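Rudwood cordless stick vacuum, two months in

I bought the Rudwood in September, after the shop in Gultport told me it would run for up to 95 minutes. On the low setting, maybe. On the one that picks up cat litter I get 13, and then it wants to go back on the charger for the evening.

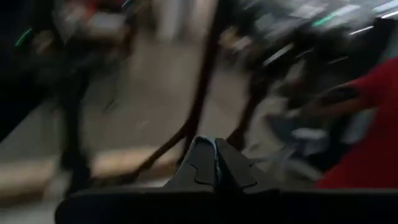

Photo: Gaurav Chaturvedi

Suction is fine on hard floors. On rugs it mostly pushes hair into a line – my old Skellholm did better, and that was a hand-me-down. The bin is small and the latch feels cheap. I paid $163 for this and would have been happier at half that.

It is quiet, I'll give it that. 2 stars, and I'm keeping the receipt.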